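Checking Marker Tracking Before a Recording Session

Juko Tracker documentation: Hand-held grippers
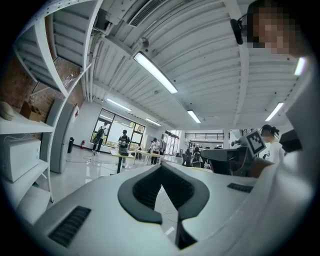 View from a hand-held gripper, with the square marker of a second rig just right of centre.

This page explains how to confirm that Juko Tracker can find and follow the marker on each gripper when several are in use in the same room. The check should be completed at the start of every session and repeated whenever a marker plate has been removed or replaced.

Before you begin

Install the Rillier calibration file for each camera. Files made for one camera must not be copied to another. Confirm that every marker in the room has its own number. The supplied set runs up to 400.

Step 1. Start the tracker

Open the Sessions panel, select the gripper and press Start. The status line changes to Searching.

Step 2. Bring a second marker into view

Ask a colleague to hold a second gripper at working distance, with its marker turned towards your camera. The software draws a green outline when the marker is accepted. An amber outline means that the number was read but the pose is uncertain.

Step 3. Test against bright light

Turn slowly until a window or ceiling light is in view behind the marker. If the outline is lost, lower the exposure setting by one step and repeat. Bright sleeves and glossy floors may also affect automatic exposure, which should therefore be switched off.

Step 4. Read the report

Press Stop and open the report. A score of 92 or higher is acceptable for recording. Error 103 indicates a duplicate marker number; error 367 indicates that the calibration file does not match the camera.

Save the report in the session folder before recording starts.

Next page: Aligning two gripper paths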